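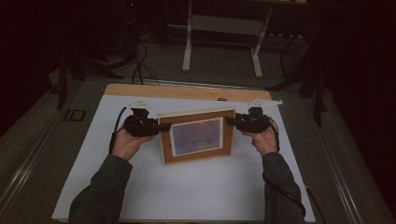
A framed picture is held upright between two hand-held grippers at a work table in Pevbridge.

Pevbridge workshop sets out upkeep routine for its paired grippers

34 shares | 6 comments

PEVBRIDGE — The Lornetti workshop has adopted a written maintenance routine for the paired hand-held grippers used at its tabletop handling station, following a review of the station that ended in July.

The routine covers the grippers themselves, the cables that run from them, the brackets mounted on top, and the table at which the work is carried out. It replaces a set of loose notes that had been kept at the station since it was first put into use. Staff will follow the new procedure at the beginning and end of every session, with a longer inspection after each 600 handling cycles.

The station is used to record how a person picks up, turns and sets down household items with two grippers, one in each hand. The recordings are later used to prepare the motions of a two-arm machine, named Nerkimero, which is housed in a separate room of the same building. Framed pictures are among the items in the present program. They are considered a demanding case at the workshop, as a frame must be held by its edges and neither side may be squeezed harder than the other.

Under the new routine, the operator first checks that both jaws open and close through their full travel. Each jaw is closed slowly on a strip of soft card and the strip is then examined. An even mark across the card indicates that the two faces are meeting squarely. If the mark is heavier at one end, the jaw is taken off, the seat is cleaned, and the screws are tightened again in alternating order. The test is repeated before the gripper is returned to use.

Jaw faces are wiped with a dry cloth between items and with a damp one at the end of the session. The workshop has stopped using solvent wipes on them. During the review, faces cleaned with solvent were found to lose their grip earlier than those cleaned with water, and the change was made to both grippers at the same time so that they would wear at a similar rate.

Faces will now be replaced in pairs after 3000 cycles, whatever their condition. Earlier practice was to replace a single face when it looked worn. The review found that this left one gripper holding more firmly than the other, and that thin items such as picture frames tended to turn toward the firmer side when lifted.

Cable wear was the most common fault recorded during the review period. The cable leaves the back of the gripper and follows the operator's forearm, so it bends each time the wrist is turned. Of the faults that stopped work at the station, the largest share were traced to the first short length of cable behind the gripper.

The routine requires that a loop of slack be left behind each gripper before the operator begins. The loop must be large enough for the wrist to turn fully in both directions without pulling on the connector. Operators are asked to make this movement with each hand before picking up the first item, and to stop if they feel any drag. Cables are no longer to be taped to the sleeve close to the wrist, a habit that had spread among several operators and that was found to move the strain directly onto the plug.

A cable that shows a kink, a flattened section or a break in its outer cover is to be removed at once and labeled. Repairs are made at the bench only. The damaged length is cut away, a new connector is fitted, and the cable is flexed by hand 200 times while the signal is watched on a meter. Should the reading drop out at any point during the test, the cable is discarded.

Lodhi, the firm that supplies replacement cables to the workshop, has agreed to deliver them in a softer grade. The first of these were fitted before the end of the review. The workshop will report its findings to the supplier after a full replacement period has passed.

The brackets on top of the grippers receive a separate section in the document. The left and right brackets differ in shape and are not interchangeable. The bracket on the right-hand unit is the longer of the two and is more easily knocked when the gripper is laid down. Staff are instructed to place that unit on its rest with the bracket pointing away from the table edge, and to check afterward that the bracket has not shifted.

A line has been scribed across the joint between each bracket and the body of its gripper. If the two halves of the line no longer meet, the bracket has moved, and recordings made since the last good check are set aside until they have been looked at. In the review period almost 505 recordings were set aside for this reason. Most were later accepted, but the time spent on them was the main argument for adding the scribed lines.

The white board laid on the tabletop is treated as part of the equipment. It gives a plain working surface and protects the items from the wood beneath. The board is to be lifted at the end of each day so that grit can be brushed from under it, and then returned to its usual place. It is not to be clamped. An earlier trial with clamps at the corners was ended when operators reported striking them with the backs of their hands.

Boards that have become scratched or stained are to be turned over once and then replaced. Adhesive labels may not be applied to the working face. Pencil marks used for positioning an item must be removed before the next operator takes over, unless the handover sheet states that they are to remain.

Care of the metal frame around the table is limited to a check of its joints. The rails are tested by hand for movement, and any loose joint is tightened before the session begins. The workshop noted that even slight movement in the frame can be passed to the tabletop when an operator leans against it, and that this was at first mistaken for a fault in one of the grippers. Two days of bench work were spent on the unit in question before the cause was found in the rail.

Floor cables around the station must be walked and inspected each morning. They are to lie flat on the carpet, and chairs and carts are to be kept off them. The routine also asks that stands placed near the table be checked for firm footing, with their legs fully opened, and that they not be moved during a session except by the person responsible for the station on that shift.

Handling instructions for framed items have been revised alongside the maintenance routine. The operator brings both grippers to the side edges of the frame at the same height, closes them together, and pauses before lifting. The frame is raised a short distance and held until it is steady. It is then brought upright above the board. If it begins to turn, it is to be lowered and released, and the grip is to be taken again from the start. Operators are asked not to correct a turning frame by squeezing harder on one side, as this was the usual cause of damaged edges during the spring program.

Palms are to be kept turned upward with the fingers closed around the handles when an item of this kind is being held. The workshop found that this position gave steadier recordings than an overhand grip and was less tiring over a long session. Operators change over every 45 minutes, and the card test on the jaws is carried out at each change.

The workshop has also changed the way in which faults are logged. Each gripper, cable and bracket now has its own page in the station book, and the entry must state what was observed, what was done, and the cycle count at the time. Entries reading only "fixed" or "OK now" will be returned to the shift for completion. Spare parts drawn from the cabinet are to be entered on the same page.

A set of spare jaw faces, two cables and one bracket of each type will be kept at the station at all times. Larger parts remain in the main store. A gripper that cannot be returned to service within the hour is to be exchanged together with its partner, so that both units in use always have a matching record of wear.

Training on the new routine has been completed for the day shift. The evening shift will follow, with sessions beginning at 4:30 p.m. in the room next to the station. Work at the table will continue during this period on a reduced timetable, and the framed items will be completed before the program moves on to trays and shallow boxes.

Copies of the routine are kept at the station and in the main store. The Lornetti workshop will review the document again after the next full replacement of the jaw faces.

34 shares | 6 comments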